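Genell Home Water Distiller, 4-liter countertop model

Item 2264-G. Sold and shipped by Itura.

The Genell is a countertop distiller for people who would sooner take the fluoride and chlorine out of their tap water than argue with the water company about it. It boils the water, catches the steam and collects it in a glass jug. There is no filter cartridge in the boiling chamber and nothing to subscribe to.

Many of our customers first read about distilling on natural health sites and have been told for years that the additives are good for them. We take no position on your doctor. We sell the machine, and you can make up your own mind about what you drink.

The chamber and lid are stainless steel. The spout holds a small charcoal sachet - 12 are packed in the box - and should be changed once a month. Wipe the chamber with citric acid when scale builds up.

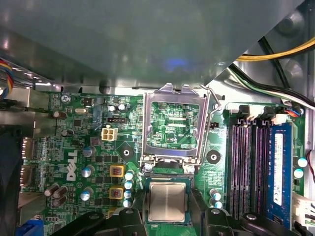

Processor and socket on a Dell motherboard.

Some buyers find distilled water flat at first. A pinch of sea salt or a few Lallutmont mineral drops in the jug will fix that. The drops are sold separately.

Price: $459
Replacement jug: $90
Bundle with the Lenihan shower filter and under-sink unit: $1,212

Returns are accepted within 90 days if the machine is clean and in its original box. We don't refund opened sachets or drops. Orders placed in August ship a week later than usual, as the warehouse closes for stock count.

This product is not intended to diagnose, treat, cure or prevent any disease.

Page updated 17 February 2023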